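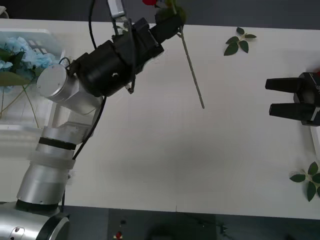
*Artificial rose, red, with leaves.*

## 4. Getting your props into Sakudard

Right, you've got the program installed and you've logged in with the address you gave in section 3. Now for the long bit. I'm going to take you through it the way I did it for the prop store at Skarnton, mistakes included, and you can skip whatever doesn't fit your place (if you only own a sword and a telephone, you'll be done by lunch).

Put the kettle on first. I mean it.

### 4.1 Before you type anything

1. Pick one shelf. Only one! I started by pulling everything out on to the floor and it was a fortnight before I could get to the light switch again.
2. Decide what counts as "a thing". A tea set can be one entry or lots of entries, and Sakudard doesn't mind which. I go by how it gets borrowed. If people only ever want the whole set, it's one entry.
3. Have your labels ready. I use the Melel tie-on ones for anything with a handle or a stem, and the sticky ones for boxes. Don't put sticky ones on velvet.
4. Open the **Items** screen and press **New**.

> **Note:** if the New button is grey, you're logged in as a borrower. Go to **People**, find yourself, and change the box to **Keeper**. You'll need to log out and back in again.

### 4.2 Filling in an entry

5. Type a name that starts with the noun. "Rose, red, artificial" and then whatever else you fancy. I did my first batch as "Lovely old lamp" and "Big brass lamp" and so on, and of course the list sorts by first word, so my lamps ended up scattered from B to V.
6. Choose a **Group**. You get 18 to begin with and you can rename any of them. I changed "Miscellaneous" to "Ask me first", and I think that has stopped more trouble than any other setting in the program.
7. Add a **Home**. It's the shelf or box where the item lives when it isn't out. Keep it short, B4 or Loft 2, and write the same thing on the shelf itself in thick pen.
8. Fill in **Condition** if you've got the patience. I only use it for things that are already broken, so that the next person doesn't get the blame.
9. Press **Save**, then wait for the little tick. On our old laptop it takes a while. Pressing Save again gives you two entries and they have to be deleted one at a time (ask me how I know).

**Caution:** deleting an item also deletes its loan history. There's no undo and no bin to fish it out of. If something has gone for good, set it to **Retired** and leave it be.

### 4.3 Things that belong together

I got properly stuck on this part, so I'll go slowly.

Sakudard has **Sets** and it has **Bundles**, and the built-in help explains them as though you already knew. A Set is a group that always goes out together and always comes back together. A Bundle is a group you've made up for one show, and when the show's over the bundle vanishes and everything in it goes back to being its own item.

10. To make a Set, tick the items on the list and press **Join**. Give it a name, noun first again.
11. To make a Bundle, open the **Shows** screen, make your show, and drag things into it from the right-hand side.
12. Check the number at the bottom of the screen. For our March show it told me 118 when my paper list said 113, and I went through the whole lot twice before I spotted that I'd put the picnic things in as a Set and then again one by one.

Flowers are where most people go wrong, I'd say. They travel in a container of some sort, so do you book out the container, the flowers, or both?
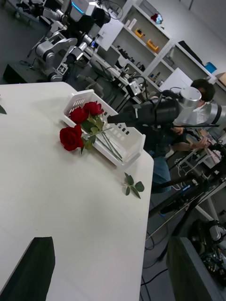 Gobnait Carroll wrote in after the last version of this guide to say that she never joins flowers to anything at all, that hers get split between productions every season, and that a Set only meant she spent her evenings un-joining it. She makes a fresh Bundle each time and says it takes her less time than finding her glasses.

Fair enough! I've tried it her way and for anything small that gets shared about, I think she's right. I still use Sets for crockery and for the chess pieces, which I will defend to the last pawn.

> **Note:** if you've already made a Set and want out of it, open it and press **Part**. The items keep their own numbers, so you don't have to re-label.

### 4.4 Lending and getting back

13. On the **Loans** screen, pick the borrower first and the item second. Doing it the other way round works but you lose the borrower's phone number off the slip.
14. Set a return date. Sakudard will let you leave it blank. Don't.
15. Print up to 2 copies of the slip. One goes with the props and the other goes in the folder by the door. (A third comes out with the bottom line missing. Pejman Rashti at Naseri is looking into it, and he's been very nice about my emails.)
16. When things come back, lay them all out somewhere flat where you've got room to walk round, and tick them off against the slip before the borrower drives away. I used to do it in the car park, on the bonnet. Windy days were interesting.

**Caution:** anything you don't tick stays "out", and the borrower gets a reminder every Tuesday until you fix it. I sent a very patient man reminders about a parasol for a month and it was hanging up behind me.
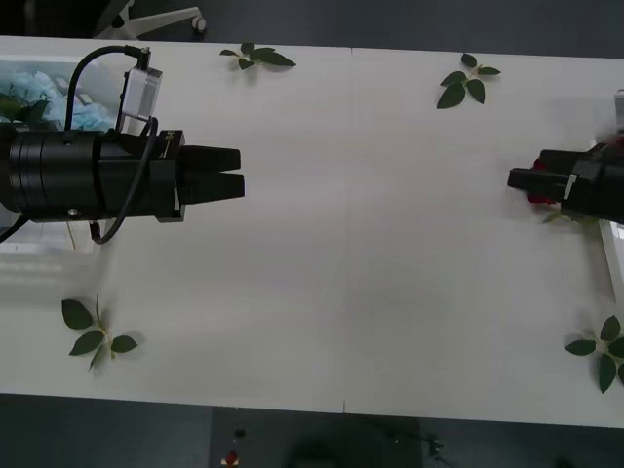 ### 4.5 Making a copy of your list

17. Go to **Settings**, then **Keep a copy**, and choose a memory stick.
18. Take the stick home with you. Mine lives in the biscuit tin.
19. Once in a while, open the copy on a different computer and see that your items are in there. The file ends in .skd and needs Sakudard to open it, so if you want something you can print, press **As a table** as well.

Section 5 is about borrower accounts and passwords.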